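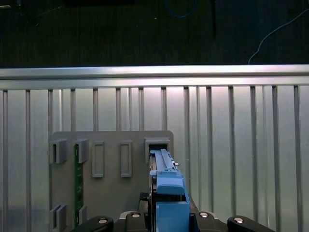
The Flosham office asked in April whether drives and circuit boards should still come out of old computers before the metal is weighed, and would like the answer in this report. Yes — they are kept apart at Wirkmont.

Spending to date is $900 of the $1000 grant. Sorting runs every Monday, and 4 shelves are now labelled for parts. Work on the open chassis continues, with the hard drive and grey panel handled as separate items.
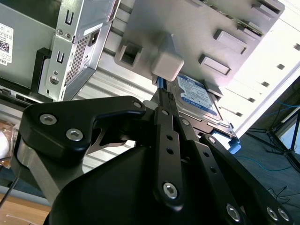
Next period
Label 7 more shelves and send the board count to Hirvonen.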